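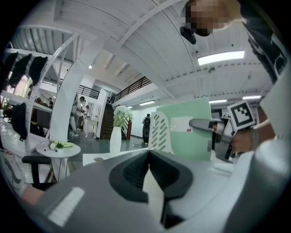 Hand-held gripper at the Redville open day, with the marker on the finger. Stairs to the upper floor behind.

druvetti_fan
I went in April and stayed until 14:00. You hold the gripper yourself and they record how you move. Parvathi Thampi explained the markers very patiently. I liked it more than the talk.

krishnan309
I was less happy. I waited long for my turn and had it for 2 minutes. For me this is not a robot demonstration – no arm was moving by itself.

druvetti_fan
The program said "data collection", so I did not expect an arm.

Bit-na Chae
I agree with krishnan309 in one point, the program was not clear for beginners. But the arm trained on such recordings was shown at Culthorpe last year, and it was slow. They told us more than 1,196 recordings were used.

krishnan309
Then they should say this at the door. Does somebody know if Culthorpe is open again this year?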